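Guides & Downloads > Stockroom > Labelling

Home | Products | Guides | Spares | Contact

Bamska Label Printer: Set-up Guide
Section 4. Loading the roll and printing your first labels
Revised 23 November 2019

By now the printer should be out of its box and plugged in, with the lid closed and the lamp on the front glowing amber. Amber means "no roll". It also means "lid open", "roll in backwards" and "I am thinking", so don't read too much into it.

You will need one roll of 66 mm labels, a clean dry cloth and something to stick the results on. Bins, tubs, shelf edges and anything smooth and hard will do.
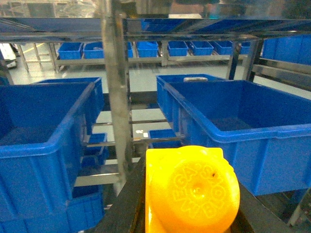 Yellow plastic with raised lettering. Stick labels on smooth areas only.

4.1 Loading the roll

1. Switch the printer off at the back. The button on the front only sends it to sleep.
2. Press both side catches together and lift the lid until it stays up by itself.
3. Take the paper band off the new roll. Peel away the first two labels, which will have glue on them where the band was.
4. Drop the roll into the tray with the loose end coming over the top, towards you.
5. Slide the green guides in until they touch the roll. They should touch it as you would touch a sleeping cat.
6. Pull the loose end out past the tear bar by the length of one label.
7. Close the lid. Two clicks is closed. One click is the lid being polite.
8. Switch on. The printer will feed a blank label, pull it back in and feed it out again. Let it.

Note: If the lamp is still amber, take the roll out and turn it round. Chalerm Pongsiri, who wrote the first version of this guide, put this step at the very top of the page, and people did it before they had put a roll in.

CAUTION: The print head gets hot. Leave the lid shut for five minutes after a long run before you go in after a stuck label.

4.2 Setting the language and label size

The printer arrives set to the language of whoever tested it last. Hold down the menu button for three seconds, press the down arrow twice and then press OK. You should now be in the language list, where each language is written in itself.

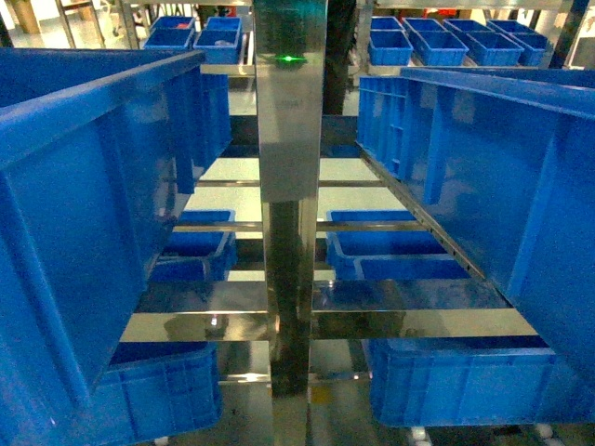 Once you can read the menus, go to Paper, then Size. Choose 66 x 35 for standard rolls. The setting called Auto measures the gap between labels and is quite good at it, provided the roll is full, the guides are snug and you aren't in a hurry.

If the menu asks for a code, it is 3814 on every new machine. Change it under Settings, then Lock. Write the new one down somewhere other than on the printer – we have met the sticky note, and so has everybody else.

4.3 Your first label

1. Press Test. A label comes out with a border and a row of letters.
2. Check that the border shows on all four sides. If one side is missing, go to Paper, then Nudge, and move the print one step at a time.
3. Type your text. Two short lines read better from a distance than four long ones.
4. Press Print once. The pause before anything happens is normal, and pressing again gets you a second label.
5. Tear downwards against the bar, starting from the left.

Wipe the surface, let it dry and press the label on from the middle outwards. Leave it overnight before washing anything it is stuck to. 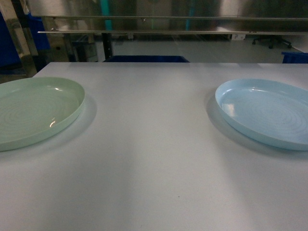 THAWEESAK GUIDES TEAM · SUTGATE OFFICE

4.4 Wording that still makes sense in April

Most labelling trouble is wording trouble. "Misc" is a confession. "Misc 2" is a pattern of behaviour. Choose plain names and put the general word first, so that "Lids, large" and "Lids, small" end up next to each other in the saved list.

Oranuch Thammasiri at our Wustside shop keeps her saved list to one screen and deletes a name whenever she adds one. You may find this harsh. Her labels are very good.

To save a name, print it once, press Keep and pick a free slot. To delete one, hold Keep until it blinks. There is no undo.

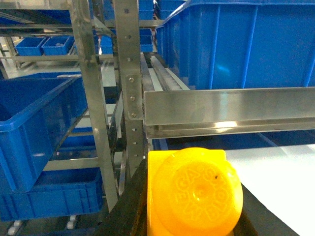 How many labels are on a full roll?
A standard roll holds 172. The printer warns you when it is nearly out and goes on warning you until you change the roll or turn the sound off under Settings, then Beeps.

CAUTION: Don't pull the last label off the core by hand while the printer is running. Let it feed through and wait for the amber lamp.

Related guides
Section 3. Unpacking and finding the power lead
Section 5. Cleaning the print head
Section 6. Faded, smudged and crooked labels
Getting old labels off plastic
Spare guides and tear bars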